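Household Handling Project - Progress Report, Second Period
Prepared for the Skundale Fund by Estela Orellana, project lead

Summary

The collection work is on plan and the equipment budget is slightly under plan. We are asking for one change, a shift of money from the robot arm line to the hand-held gripper line. It does not raise the total. The details are in the equipment section, and we would like an answer before we place the March order.

What the money has paid for so far

In the first period we bought hand-held grippers, one workstation and a first set of storage drives. In this period we spent mostly on people's time, spare parts and props. The tabletop tidying tasks now make up the larger part of the work. They use ordinary home goods - fruit, paper, wrappers, pencils, bowls - and we restock them from the supermarket, so the prop line stays small. 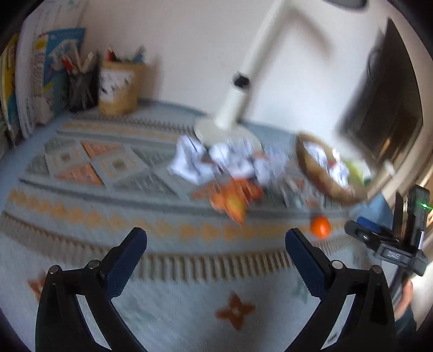 Reading time: 4 minutes

The target for this period was 1000 accepted recordings. We have 754. The shortfall comes from the first weeks, when we had only one working set of batteries and sessions stopped whenever it ran down. Jhosep Huamán bought a second set out of the spare parts line and the rate has been steady from then on. At the present rate we expect to reach the target in the next period without adding staff hours.

A further 156 recordings were rejected on review. Most of them were too blurred to use, and a few had gaps in the tracking. We keep the rejected files for now because storage is cheap, but they are not counted in any of the totals we send you.

Equipment: what we learned about cost

The original budget assumed we would buy two robot arms early and use the hand-held grippers only for a short pilot. We now think that order was wrong for us. The grippers travel in a backpack, a new operator can be working by the end of a first morning, and a home can be set up and cleared again on the same day. An arm needs a fixed bench, a power check and a safety plan, and neither of the homes we use has room for one.

We asked three suppliers for quotes on arms. Drovum gave the lowest price but the longest delivery time, and its quote left out the controller. Hamness included the controller and on-site setup. Henao offered a lease, which we had not considered before. The lease costs more over two years than the Hamness purchase, but it would let us return the arm if the trained models turn out to need a different reach. Jhosep has put the three quotes in one sheet with shipping and import charges added, and the sheet is attached to this report.

Our preference at this point is to buy one arm from Hamness, late in the next period, and to drop the second arm. The money released would pay for:

Two more hand-held grippers, so that a second pair of hands can work in another home at the same time
A full set of spare finger pads and fasteners
Extra cables
One backup workstation drive

Spare parts deserve a line of their own in the next budget. We put them under "miscellaneous" the first time and ran through that line early. Cables are the parts we replace most often, usually at the connector, and finger pads come second.
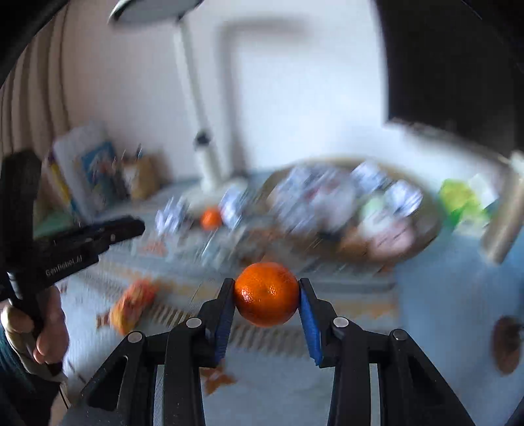 Soft and round items have taken more sessions than we planned. Operators need practice before they can pick up fruit without squeezing it too hard, and their early attempts are slow. We now give each new operator 90 minutes of practice before any recording counts. That time is charged to the training line, which will run over by a small amount. We would cover it from the travel line, where we have spent less than half.

Risks

Delivery times are the main one. If the arm order slips past March, the first trials on it move into the final period and the report on them will be short. The second risk is storage. Our estimate was based on shorter recordings than the ones we are making, and we may need more drives than the plan allows. We do not need a decision on that yet and will bring figures next time.

A smaller matter is insurance. Our current policy covers the grippers on our own premises but is unclear about equipment used in private homes. Estela is waiting for a written answer from the insurer. Until it arrives, the equipment comes back to the office at the end of every session.

Next period

Reach the recording target and close the tabletop tasks. Start the kitchen tasks in the second home. Place the arm order, if the change is approved. Train two more operators.

Decision requested

Approval to move the cost of the second robot arm into the hand-held gripper and spare parts lines, with the total unchanged. An email reply is enough. Questions about the quotes can go to Jhosep Huamán, and everything else to Estela Orellana.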